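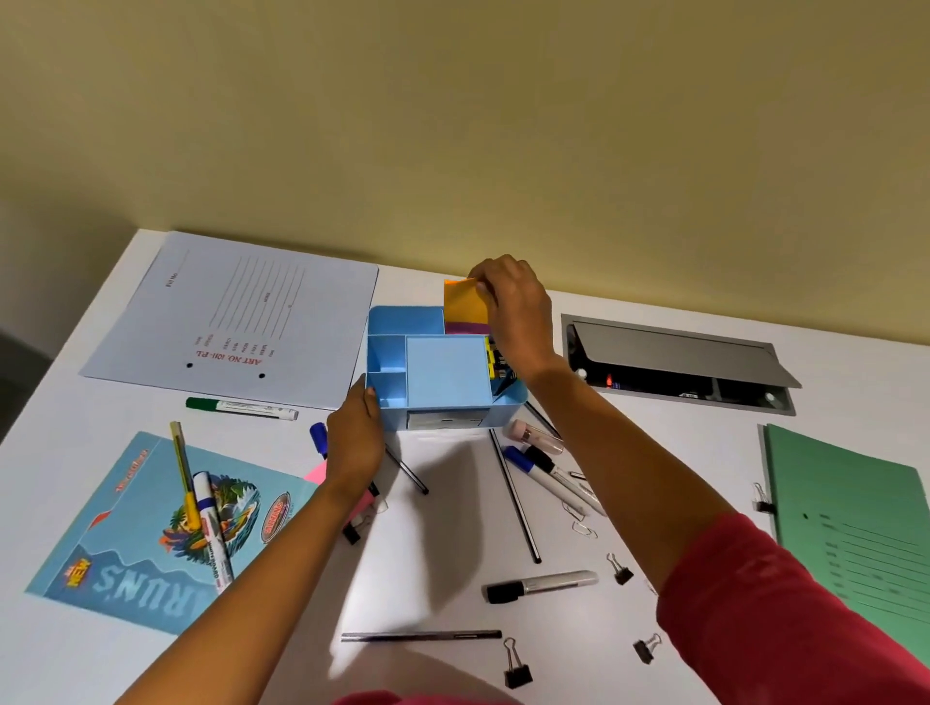
Plundier Desk Tasks: collection rules and data card

Maintainer: Seon-mi Noh
Rules last revised: 8 February 2022
Status: in use, revision 2

Scope

Plundier is a set of first-person recordings of people tidying and sorting office desks. It is used to train and test manipulation policies for two-armed robots. This file sets out how episodes are recorded, labelled, checked and released. It applies to every site that contributes, including the Donance and Holmgren sites, and replaces the notes circulated in June.

Contents

Episodes: 2351
Episodes held out for testing: 99
Task families: sort stationery into an organiser, stack folders, cap and group markers, collect clips
Labels: one task sentence per episode, plus start and end times for each grasp and release

The held-out episodes are listed in heldout.txt. Do not train on them, and do not use them to choose a checkpoint.

Desk setup

1. Lay items out by hand before recording. Do not square them up. Pens, markers and folders should lie at mixed angles, and some overlap is wanted.
2. Include items that play no part in the task. A policy trained only on bare desks will grab at whatever it sees first.
3. Leave built-in fittings where they are. Open socket boxes are allowed, but no item may be placed inside one and no cable may cross the working area.
4. Cutters stay on the desk only with the blade fully retracted. They are never a target object in this revision.
5. Remove anything carrying a personal name, phone number or street address. Product names and blank file covers may stay.

Recording

Both hands start outside the view and finish outside it. Work at normal speed. When one hand places an item in a container that could slide, the other hand holds the container by an edge until the item is released. This is the most common fault in rejected episodes -- operators push one-handed and the organiser creeps across the desk.

Sticky notes are handled as whole pads. Do not peel sheets. If a pad is dropped, pick it up and carry on; do not restart. Recoveries are kept and tagged "recovery".

An episode longer than 40 seconds is split at the nearest release.

Labelling

Write the task sentence in the imperative, naming the object by colour and type and the destination by its part: "Put the orange sticky notes in the rear slot of the organiser." Avoid "it" and "there". Left and right are always those of the operator.

A grasp begins at first contact and ends when the last finger leaves the object. Steadying is labelled "hold", not "grasp". Earlier files mixed the two, and Zhenhua Su's relabelling script (tools/fix_hold.py) should be run on any copy older than revision 2.

Review

Each episode is checked by someone who did not record it. Disputed labels go to Priit Siliņa, whose decision is logged with the episode number.

Known limits

Lighting is indoor and mostly from overhead. Desks are mostly white, so results on dark or patterned surfaces should be reported separately. Clear plastic items are under-labelled.

Changes to these rules

Send proposed changes to Ji-hoon Yeo with the rule number and one affected episode.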